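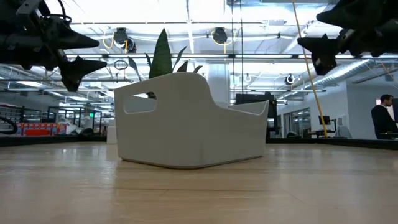

*Storage bin and plant on the bench, with a gripper open on either side.*

# Jullura: teaching two arms to tidy a bench

Final project report, robotics option, Fadotcombe College

## What we set out to do

Jullura is our name for the whole thing: the two arms, the bench they are fixed to, the cameras and the pile of Python that holds it together. Our brief was to choose an everyday job and get the arms to learn it from recordings of a person doing it. We chose tidying. All of us are bad at it, and it sounded easy!

We wanted the arms to pick up small things left lying on the table and put them in a tray. If that went well, we would move on to a larger container that needs both arms at once. The first part took up most of the project and we did get it working in the end, most of the time. The second part we only started, but it was the bit we enjoyed most and there's a section on it further down.

The job lasted roughly nine weeks, including the week we lost to a power supply.

## How the recordings work

One person drives the arms by hand using a pair of small leader arms, and the big ones copy every movement. While this is going on, the computer saves the joint positions and the pictures from all the cameras. Each go is called an episode. You reset the table, start the recorder, do the job, stop the recorder, and then decide if it was good enough to keep.

We recorded 833 episodes and kept 454. That looks wasteful, and our first draft of this report tried to hide it in a table, but we think it's one of the more useful things we can tell next year's group. Our early episodes were jerky. We stopped halfway to talk, we went back for a second grab, we left the gripper hovering while we argued about which object came next. The network learned all of it. Our first trained policy would travel nicely to a bottle and then just hang there above it, thinking about life, exactly as we had done.

After that we made some rules for ourselves:

- decide the order of the objects before starting the recorder
- no talking to the driver
- move at one steady speed, even when it feels slow
- if you miss, stop and bin the episode
- swap drivers when your shoulders start to ache

The fourth rule we later changed, as explained below.

## Bottles and the tray

Small white bottles became our main test object. They roll, they tip over, and a gripper coming down at a slightly wrong angle pushes them away instead of closing on them. We loved them and hated them. Upright bottles were learned fast. A bottle lying on its side was much harder, as the fingers have to line up with it before they close, and in our early recordings we had almost always started with everything standing up neatly.

So we began setting the table in a messier way on purpose. Bottles on their sides, bottles near the rails, the tray turned at an odd angle, other bits and pieces in the way. Turning the tray made the biggest difference of any change we made. Before that, the arm had pretty much memorised a place on the table, and if we moved the tray a hand's width it would let go of the bottle over bare wood with total confidence.
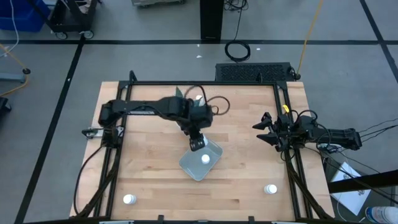 A reader of our draft asked in the margin why we bother with two arms at all, if one can reach the tray by itself and the other spends its time folded up out of the way.

It's a fair question and we went back and forth on it. For a single bottle, one arm is enough. The trouble starts at the edges. Each arm gets clumsy when it reaches right across the bench: the wrist runs out of room to turn and the gripper comes in too flat. With two arms, each can look after its own side. The cost is that they have to keep out of each other's way, and the waiting arm needs to learn that waiting is part of the job. We ended up recording plenty of episodes in which one arm does nothing but stay put, which is a surprisingly boring way to spend an afternoon.

## Koppel, our traffic light

We wrote a small program called Koppel that sits between the trained policy and the motors. It checks the next few positions of both arms, and if the grippers would come too close together it pauses whichever arm is further from its target. It has no learning in it, just geometry and a few if statements, and it's the code we're proudest of.

Version one paused both arms. They would stop facing each other and stay there until somebody pressed the reset. Version two let the left arm always win, which was fine until the right arm was the one holding something. The present version looks at the distance left to travel and also at whether the gripper is closed. We ran it through 309 test runs and didn't have a single clash between the arms. One did hit the tray, but Koppel knows nothing about trays, so we are not blaming it.

## What went wrong

Plenty, and some of it was our own fault.

**Light.** The table has a shiny finish and the ceiling lights are strong. Reflections on the wood move about as you move the camera, and at some angles they are pale enough to look like an object. We once watched an arm try to pick up a patch of glare three times in a row. Recording at different times of day helped more than any setting we changed in the software.

**Cables.** The cables on the arms need slack for the wrists to turn freely, and slack means loops. Too tight and the wrist stops short, too loose and a loop gets into the camera view or snags a finger. We tied and re-tied them more often than we'd like to admit.

**Missed grabs.** We had thrown away every episode with a mistake in it, so the policy had never seen one being put right. When it missed, it carried on to the tray with nothing in the gripper and opened the fingers politely over the top. In the later sessions we kept some episodes where the driver misses once, backs off and tries again properly. It started recovering by itself within one training run. We may have shouted.

## Flat things, and the wrist camera

Once bottles were going well we tried flat things, and we found out how much we had been relying on height. A bottle can be grabbed from nearly any side. A disc lying flat has hardly any edge for the fingers to get hold of, and from the fixed camera it's easy to be off by a finger's width without noticing. From the wrist you can see whether the disc sits between the two tips or has drifted towards one of them, so for this part of the work we trained with the wrist view given more weight.

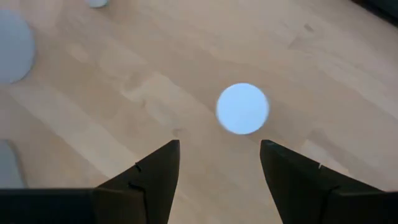
*Page last changed: May, 16:40*

Getting the fingers into position turned out to be the smaller half of the problem. Closing them at the right height is where it goes wrong: too high and they pass over the top, too low and they press into the table and the motors complain. We tried sliding the disc to the edge of the bench so that a finger could get underneath, which works nicely when a person is driving. Our policy can do the slide. It hasn't yet learned when to stop sliding.

## The bin

For the two-handed task we used the grey storage bin. The idea is for both grippers to take hold of it and lift together. It's a different sort of problem from the bottles, as neither arm can finish early and Koppel's whole idea of keeping the grippers apart has to be relaxed once they share a load. We put in a "shared object" mode, which is a grand name for switching one of the checks off. We have practised the approach and the grip by hand, and have not trained a policy on it.

A plant makes it more interesting still. Leaves hide part of the rim from the camera, and they don't keep their shape when a gripper brushes past. We'd really like someone to take this further!

## For whoever takes over

The code is in the shared folder called Lomus, with the recordings sorted into kept and rejected. Please don't delete the rejected ones. Some have perfectly good recoveries in them, and we only worked that out near the end.

Check the clamps on the near side of the bench before you start, then run the camera check script, and only then switch on the arms. If the left arm sags when it starts up, turn it off and on again with a hand under the elbow. We never found out why it does that.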